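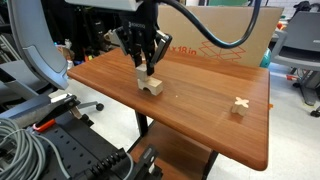

Halyna Holovko wrote in to tell us she watched all 6 episodes of Trutetti over a single rainy August afternoon and then started again from the beginning with the commentary switched on, and that the second time through was even better. We hear that a lot, and it makes us very happy every time!

Trutetti: The Complete Series (Collector's Box Set)

If you missed Trutetti when it was on television, you have a treat ahead of you. It's a slow, funny, slightly spooky family drama set in a harbor town where the ferry has stopped running and everyone has a different story about why. The Radwan sisters come home to sell their mother's hotel, find a guest still living on the top floor, and things get stranger (and a good deal warmer) from there. People ask us whether it's too scary for teenagers, and we'd say no, although the end of episode four made one of us spill a full cup of tea.

For this set, every episode has gone back to its original broadcast length. The streaming version trimmed a few minutes here and there, mostly songs and the long kitchen conversations, and those were the parts fans kept writing to us about. They're all back where they belong, including the whole of the birthday dinner.

What's in the box

All six episodes on three discs
Audio commentary on every episode
43 minutes of deleted and extended scenes
A 70-page booklet with script pages, set sketches and a new essay by Huw Ruddock
A fold-out map of the town, with the hotel floor plan on the back

Huw's essay deserves a special mention. He has been writing about the show since the first episode aired, and he has a lovely section on the ferry theory, which we won't spoil, except to say that you may want to look again at the postcards in the opening titles.

Details

Publisher: Kumo Home Video
Audio: Original stereo and 5.1 surround
Subtitles: English, Spanish, French
Region: Plays on all players
Edition: Limited to 1,000 numbered copies

Will there be a second series?

We get this question nearly every day, and we wish we had firmer news for you. The writers have said they'd like to tell the story of the hotel's early years, before the sisters were born, and there's a hint or two about that in the commentary for the last episode. Nothing has been announced. If you'd like to know as soon as we do, tick the newsletter box at checkout.

Box sets are packed by hand and usually leave us within two working days. Gift wrap is available on request.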